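4.2 What the home build did and did not show

Claims made for low-cost arms built in shared workshops deserve a harder look than they usually get. The Troldale build is a fair case. Its notes report 700 trials on household tasks, yet they pool easy reaches with hard ones, so the overall score tells us little. A hand that gets a fingertip to the right spot has not yet opened anything, and the notes often count the first as if it were the second.

We repeated the laundry task at the Notcombe workshop over 5 evenings in April, using the Kettunen wrist mount and the same control code. Two of the eight sessions had to be thrown out after the mount was refitted and the joint offsets changed. We doubt that a builder working alone would have caught this.

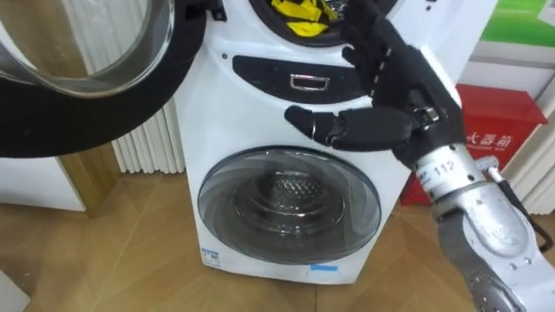
Figure 3. Robotic hand at the stacked washer, index finger extended toward the small silver handle on the dark panel.

Small handles remain the weak point. The Tredby group blames finger width, but they tested one finger shape and changed the grip speed at the same time. Until those are tested apart, we treat their account as a guess.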